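Every November I drag out the same box of craft supplies, tell myself this is the year I'll keep it simple, and then end up making a garland that goes all the way around the dining room. Last year it was orange slices. This year it's salt dough ornaments, strung on twine and hung over the doorway and along the bookcase, and I've now made enough of them (and ruined enough of them!) to have some opinions.

So these are my notes. Take what you like and skip the rest.

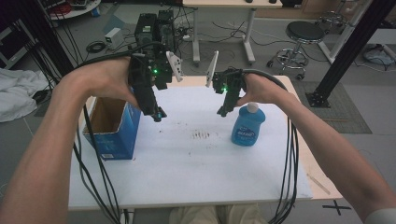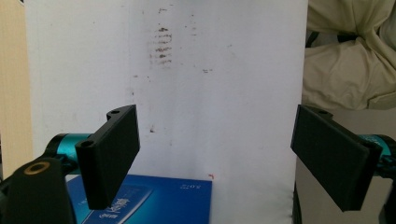
The basic dough is two cups of flour, one cup of fine salt and one cup of warm water, and you probably know that already. What the recipes leave out is that the water should go in a bit at a time. I stop when the dough holds together and doesn't stick to my palm, and some days that leaves a quarter cup of water sitting in the jug. Flour is moody. If you dump it all in at once and get glue, knead in more flour by the spoonful and keep going, it'll come back.

Use fine salt. I tried it once with the coarse kind from the big blue tub and the ornaments came out with a rough, pitted face like old concrete. My friend Omolara Babalola loved them and took half of them home for her porch, so maybe that's your look, but you can't paint anything delicate on a surface like that.

Knead longer than you want to. Ten minutes by hand, and yes, your wrists will complain. Then wrap it up and let it rest for twenty minutes while you clear the counter. I used to skip the rest and my stars would shrink back after I cut them, so they all looked like they'd been in a fight.

Rolling it out

Roll it between two sheets of parchment and you won't need any extra flour on top. A quarter inch thick is what I like for anything bigger than a jar lid. Thinner pieces look prettier but they curl in the oven, and they snap if a kid so much as looks at them. For even thickness I lay a paint stir stick on each side of the dough and let the rolling pin ride on those. The hardware store gave me mine free.

Chill the rolled sheet for ten minutes before cutting if your kitchen is warm. Cut, then peel away the scraps from around the shapes and leave the shapes where they are. Slide the whole parchment onto the baking sheet. Lifting each one with your fingers is how hearts turn into potatoes.

Make the hole with a drinking straw, and make it bigger than you think. It closes up a little as it bakes. Keep it a good half inch from the edge or the twine will pull right through, usually at night, usually with a crash.

Baking

Low and slow! I do 200 degrees for three hours, flipping them over halfway. I know there are recipes that say 325 for an hour, and I followed one of those, and I got a tray of little brown pillows. The puffing comes from moisture trying to get out too fast. If you see bubbles starting, turn the oven down and prick the bubble with a pin, then press it flat with the back of a spoon.

They're done when the back is hard and doesn't dent under your thumbnail. If the middles still feel soft after three hours, turn off the oven and leave them in there overnight. I do mine on a Monday evening when I'm home anyway and take them out before I make coffee.

Please don't microwave them. I did it in ten second bursts, being so careful, and the kitchen smelled like burnt pretzels until the weekend.

Color

You can knead food coloring into the dough, and gel works better than the liquid drops. Cinnamon gives you a lovely warm brown and smells great for a week or so. Turmeric makes a strong mustard yellow, and it'll also make your cutting board mustard yellow, so put something down first. Cocoa is fine but the color goes a bit gray as it dries.

For painting, plain craft acrylics are all you need. Wait until the pieces are completely cool. I put on one thin coat, let it dry, then a second one, and I do the edges last with an almost dry brush. White paint over cinnamon dough takes three coats and I've stopped bothering.

Sealing and storing

Seal the front, back, edges and the inside of the hole. Salt pulls water out of the air, so any bare spot will go soft on you by spring. I brush on two coats of matte varnish and let them dry on a cooling rack with wax paper under it. Even sealed, these are indoor decorations. I hung a string on the back deck one year and after two rainy days I had twine.

To put them away, I layer them in a cookie tin with paper towels between and drop in a few of those little silica packets that come in shoe boxes. Store the tin in a closet, never the basement or the garage. Write what's in it on the lid, too. Mice think salt dough is a snack, and it's bad for dogs (all that salt is really dangerous for them), so hang everything well above nose height if you've got one.

Stringing the garland is the easy part. Tie a knot on each side of every ornament so they don't all slide to the middle, and cut your twine at least two feet longer than the doorway. I always cut it short. There's a safety pin in mine right now, behind the third star from the left.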